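Grirdale Home Forum > Cleaning and Clutter > Bins, bags and baskets

Thread: Do you line your small wastebaskets or not?

Started Mar 16, 2020

threadbare_in_baird
Okay, settle something for me, because my sister and I have been going back and forth on it all weekend. I do my sewing in the basement and I have one little wastebasket down there. It's one of those plastic ones with all the tiny holes in the sides. I have never once put a bag in it. Stuff goes in, and when it gets full I carry it up to the kitchen and dump it in the big can. My sister came over, saw it and acted like I was keeping a goat down there. She lines EVERYTHING. She lines the basket in the powder room that gets maybe a tissue a week.

So what do you all do? And does it change if the basket has holes? I'm thinking of getting a second one for upstairs and I'd like to know if I'm being gross before I buy it.

POTATOBIN
Line it. Always. The minute one sticky thing goes in there you're scrubbing it with a toothbrush, and with the holes it's ten times worse. Ask me about the time somebody put half a popsicle in ours.

lowshelf
No bags here, for the dry rooms anyway. Bedroom, office, sewing area, all bare. Kitchen and bathroom get a liner. I used to line them all and I was throwing away a whole bag for a receipt and a bit of dental floss (gross, sorry) and it started to bug me.

Also the bag never fits! It's always sagging down one side or puffing up out of the top like a chef's hat. I'd rather look at the trash.

threadbare_in_baird
Ha, the chef's hat! My sister's do exactly that. She ties a little knot in the corner to snug it up and then has to pick the knot out again.

POTATOBIN, okay, what about the popsicle?

POTATOBIN
August. Red popsicle. White basket, the mesh kind. Went through the holes and onto a cream rug. I had that basket two days. The rug is now in the garage.

lowshelf
I mean, a thin grocery bag would've probably leaked too. Those things have a hole in the bottom half the time.

POTATOBIN
Then you use a real bag!! I buy the small ones on a roll, 18 to a roll, and I keep the roll in the bottom of the basket under the bag so the next one is right there. Best trick I know. Can't do that with no bag.

oldmillstairs
I'm with POTATOBIN on the bag and against POTATOBIN on the roll. I did the roll underneath for years and every time something leaked, it leaked on the roll, and then I had a whole roll of bags I didn't want to touch. Mine hang on a nail now.

To the original question: I think the holes are mostly there for looks and to keep the weight down. They do let a damp thing dry out a bit, so a bare one doesn't get that sour smell a solid bin gets. But dust and lint and short threads come straight out the sides. If you sew I'm surprised you haven't noticed. Don't you get a little ring of fuzz on the floor?

threadbare_in_baird
I do get the ring of fuzz. I thought that was just the basement. It's a concrete floor down there, never sealed, pretty rough, so it holds on to every thread anyway. I run the shop vac over it when I can't stand it anymore.

I keep my thread snips in a jar on the table, so it's not terrible. What goes in the basket is mostly packaging. Needle packs, the paper off interfacing, snack wrappers if I'm being truthful. I'm not peeling peaches over it.

kettle_and_cord
Sewing person here too. I have the exact same kind of basket and I put a sheet of newspaper in the bottom, folded so it comes up the sides a little. No bag. Catches the lint and the pins, and you just tip the whole lot out together. I've done this since I had my machine in a closet in Odirska, which tells you how long it's been.

PINS are the real reason not to use a thin bag by the way. You carry the bag upstairs, it swings against your leg, and there you go. Ask my shin.

POTATOBIN
Why are there pins in your trash?

kettle_and_cord
Bent ones! Where do yours go?

oldmillstairs
An old mint tin with tape around it. Please don't put pins loose in the trash, newspaper or no newspaper. Somebody down the line has to handle that.

kettle_and_cord
Fair enough, I'll give you that one. I do have about a million tins.

Still say newspaper for the rest though.

lowshelf
Does anyone still get a newspaper? Serious question, I've been saving the brown packing paper out of boxes and it works great for this. Stiffer too, so it stands up against the sides by itself.

threadbare_in_baird
Packing paper I have. I have SO much packing paper.

Since we've gotten so deep into this I went down and got a picture so you can judge for yourselves whether it's gross. I was in the middle of cutting so excuse the fabric on the floor, it's the light blue floral I bought for curtains and then decided I didn't want as curtains. Now it's going to be pillowcases. Maybe a robe. Anyway, look in the basket and tell me that needs a bag.

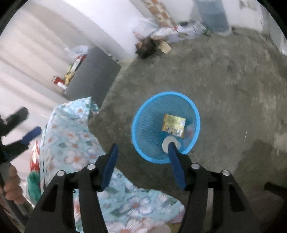 threadbare_in_baird

So that's my big scandalous trash. A little yellow packet with the orange strip down the side, a crumpled wrapper, and the flat round whitish thing. All of it's small, all of it can go upstairs in one hand. I really don't see what a liner would do for me here except hide the nice blue.

And I do like the blue! The rim is the part that sold me, it's thick and smooth so it doesn't bite your fingers when you carry it. I had a cheaper one before with a sharp seam all the way around and I hated picking it up, so I didn't, so it overflowed. I think I emptied that thing twice a year.

lowshelf
Oh that's nothing. I'd go bare on that without a second thought. Pretty color too, goes with your fabric.

POTATOBIN
I'll admit it's cleaner than I pictured. But you've got wrappers in there. Wrappers have crumbs. Crumbs go through the holes, and you're on a basement floor. You know who lives in basements? I'm just saying.

oldmillstairs
POTATOBIN isn't wrong about the crumbs. I wouldn't bag it, I'd just move the snacks. Food trash goes up with you when you go up, everything else can sit in the basket for as long as you like. That was the rule when I had the workbench going and I never saw a mouse.

My bigger worry would be your fabric being that close to it! If you're going to have yardage down on bare concrete I'd put a sheet under it. Raw concrete sheds grit like crazy and it'll get in the weave. Ask me how I ruined a tablecloth.

threadbare_in_baird
Okay, the snack rule I can live with. Mostly.

And you're right about the fabric, my cutting table is covered in boxes at the moment (hence all the packing paper) so things have been sliding down to the floor. I've got an old flat sheet I can use.

kettle_and_cord
Wash it before you cut any more, is my advice. That kind of print always seems to shrink on me the long way. Or at least cut yourself a spare couple of inches.

threadbare_in_baird
Too late on half of it!

vonholm_annex
Coming in from the other side: I clean a small office building and we went from bags in every desk basket to no bags at all. Somebody upstairs figured out we were going through 4000 liners in a year, most of them with one coffee lid in them. Now people carry their own to a bigger can in the hallway. There was grumbling for a while. The baskets themselves get a rinse with the hose out back and a squirt of dish soap, and the mesh kind take longer, I won't lie. Use a bottle brush, go from the outside in, and then stand them upside down to drip. If you wipe them with a rag all you do is push the dirt into the holes.

lowshelf
Outside in, huh. I've been doing it from the inside this whole time. Going to try that.

POTATOBIN
4000 is a lot of bags. I take the point for an office. I still have a rug in my garage.

kettle_and_cord
Let the rug go, POTATOBIN.

threadbare_in_baird
Thank you for the bottle brush tip, I have one from when I used to put up pickles.

I've sent my sister the link to this so she can see the split vote. I think where I'm landing is no bag, a piece of the brown paper in the bottom for the fuzz, a tin for pins, and no more crackers downstairs. If I get the second one for upstairs it'd be for the bathroom, and I guess that one I'd line? Or would you get a solid one with a lid for in there? The mesh ones are $9 at the hardware place so it isn't a big decision, I just don't want to end up with another thing I won't empty.

oldmillstairs
Solid for a bathroom, with a lid if you have a dog. Line it.

lowshelf
Agree, solid. I like the step-on kind but the small ones tip over backward if you stomp them.

POTATOBIN
Finally, we all agree on something. Put the roll in the bottom.

oldmillstairs
Nail.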